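# Week 4: Who speaks for the office?

Course notes, State and Local Politics. Reading: Strebel, chapter 7. Bring the Resthorpe packet.

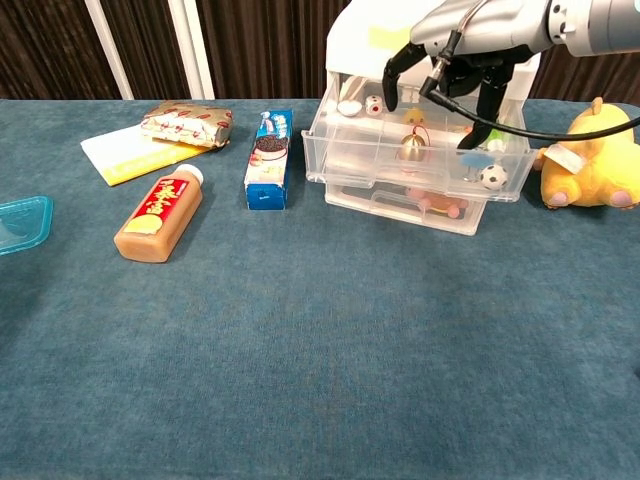
## Where we left off

Last week covered how a governor gets the job. This week is about what the office looks like from outside, and who gets to borrow it. Most of what voters see of a governor is ceremony: ribbon cuttings, bill signings, a few minutes at a microphone after a flood. Benedikt Strebel calls this "the visible office." He separates it from the working office, meaning budgets, appointments and vetoes.

You need both terms for the short paper.

## Formal and informal powers

Formal powers are written down. In most states the governor can:

- sign or veto bills (many can also veto single spending items)
- name the heads of at least some agencies
- propose a budget
- call the legislature into special session
- grant pardons, sometimes only with the approval of a board

Informal powers are not written down anywhere. A governor can get on the evening news more easily than any single legislator can. A governor can also show up in a member's district, or decline to. Strebel argues that weak formal powers push governors toward the informal ones, and he uses the Resthorpe case to make the point. We will test that claim in class and you do not have to agree with it.

## The Resthorpe case

Resthorpe is the river town in the packet. Read the timeline first, then the two speeches.

In July the river came over the east bank and 298 homes were damaged. The governor, a Republican, and the state's senior senator, a Democrat, had spent most of the spring attacking each other over a highway bill. They appeared together at the high school gym. The senator's staff had set up the stage, so the governor spoke in front of the senator's banner. Within a day both parties were using the same photograph. One mailer called it leadership. The other called it surrender.

Things to notice:

1. The governor's speech names the senator twice and never mentions the highway bill.
2. The senator's speech names the town 7 times.
3. The local paper led with the shelter hours. The statewide papers led with the banner.
4. The Cuypers poll went into the field before the mailers went out, so it can't tell us what the mailers did.

Point 4 is the one people missed last year. Check field dates before you use any poll as evidence.

## Reading the two polls

The Cuypers poll interviewed 3000 adults statewide. The Merkitz poll interviewed 4000 registered voters. These are different groups. Registered voters tend to be older than adults in general and follow the news more closely, so a gap between the two approval numbers does not show that anyone changed their mind.

Sample size is the smaller issue here. Both samples are large, and going from one to the other does little to the margin of error. Question wording matters more. Cuypers asked whether the governor "handled the flood well." Merkitz asked about "the job the governor is doing." Write down which question you are quoting — every time.

## Terms

**Rally effect:** a short rise in approval after a crisis. It usually fades.

**Credit claiming:** taking public responsibility for something voters like, whether or not the official had much to do with it.

**Surrogate:** a person who speaks for a candidate or officeholder at an event.

**Earned media:** news coverage the campaign did not pay for.

## Short paper

Two pages, double spaced. Pick one of the Resthorpe speeches and say which powers, formal or informal, the speaker is using. Quote at least three lines. If you bring in a poll, give the population, the field dates and the exact wording. Papers on the Zaratness recall are also fine, but ask me first — the packet for that one is thin and you will need extra sources.

Next week: lieutenant governors. Read chapter 8 up to the section on succession.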